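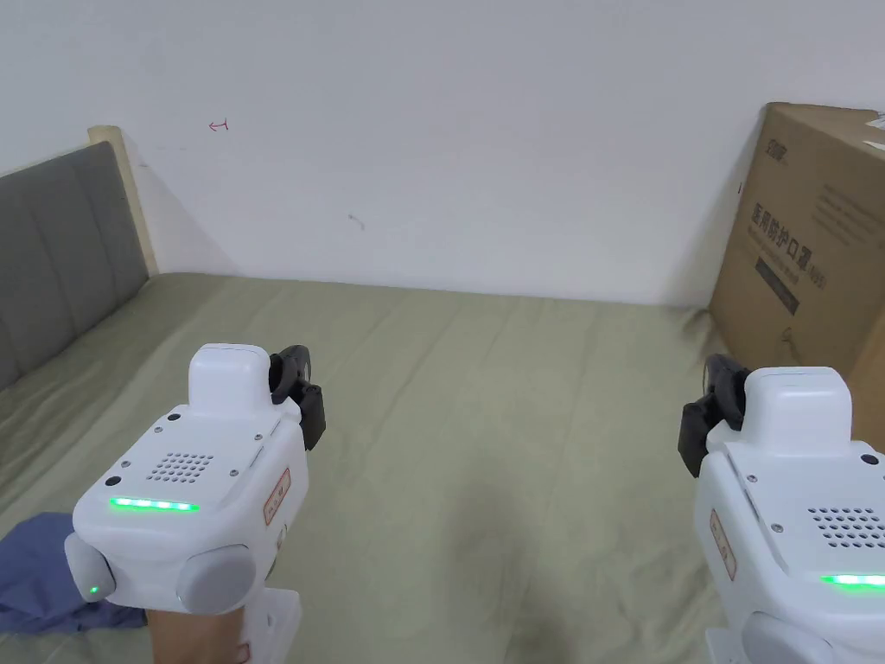 Kevin Guzmán
Student, Music and Community Program
May – 2 shares – Leave a comment

How a Small Folk Trio Arranges a Tune

For my spring project I followed the Brodance trio through rehearsals for their set at the Kirnbridge hall. I wanted to know how a tune gets from one player to all three, and how much it changes on the way.

The group is fiddle, accordion and guitar. Gitau, the fiddler, usually brings the melody. She plays it through twice with no chords. Vidal then tries a bass line on the accordion, and the guitar stays out until the two of them agree on a key. They don't write anything down at this stage – they record on a phone and listen back later.

I kept a log of one piece, a slow waltz in D. It went through 31 versions. Most changes were small, such as a held note at the end of the B part or a different chord in bar six. The largest came on a Wednesday, when they dropped the introduction and started with the accordion alone. Gitau did not like this at first and asked to hear both openings again. The accordion opening stayed.

My recordings were uneven. The guitar is too quiet in the early ones, so I relied on my notes for the chords. I also missed one rehearsal and had to ask Vidal what was decided there.

The chord charts and the full log are in the appendix. The final version of the waltz runs a little shorter than the first.

1,358 views
Contact | © Kirnbridge Student Projects | Back to top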